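Workshop notebook, the cloth bench
Posted May 5, 2018 by the Brusen bench

We use cookies to remember your preferences. Accept / Manage

Saturday, so the building is quiet and I have run out of excuses for not dealing with the cloth.

Background, for whoever reads this in June and wonders where the good scissors went. The Kistus job wants strips for folding trials, all cut from one bolt, all the same width. We had a drawer of them. The drawer had been used as a drawer, meaning that it also held tape, a sandwich bag of screws and a tea towel that somebody had cut into strips in what I assume was a spirit of helpfulness. The tea towel has been retired.

Green first. It's the color we have most of, and it shows up well on the beige table, where the gray stuff from Urban more or less disappears and you end up patting around for it like a man looking for his glasses.

Notes on the green:

Long edges are fine. I cut those against the steel rule and they stay straight if you don't drag the cloth while cutting. I dragged the first one. It is now a rag.

Short ends are another matter. Cut across, it sheds. Every time a corner gets folded over and pressed, a few more threads let go, and after a morning of this the table looks like it has been mowed.

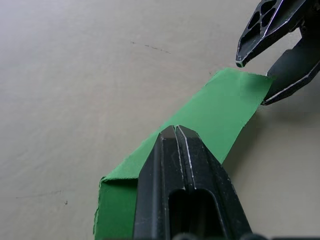

Tried three things for the fraying. Pinking shears: works, but now the end is zigzag and you can't line it up with anything. Zandent edge glue: works too, and gives you a stiff end that folds about as willingly as a credit card. Leaving it alone and trimming now and then: my current policy, and the one that needs least effort, so I expect it to become the standard.

Creases. The cloth remembers them. A corner that has been turned once wants to turn again in the same place, and any fold we do after that is partly the cloth's idea. Press flat with the iron on low between goes. Medium leaves a shine. Ask me how I know, or look in the rag bin.

Also, brush the nap all one way before laying a strip down. Half brushed up and half brushed down looks like two different greens, and I spent 20 minutes this morning convinced I had mixed up two bolts. There is one bolt.

To do:
- order more of the same green, and write the dye lot on the box this time
- label the drawer CLOTH ONLY, in large letters
- find the lint roller
- ask Kistus whether they care about frayed ends before I lose another weekend to them

Scissors are on the hook by the sink.

3 comments
20 shares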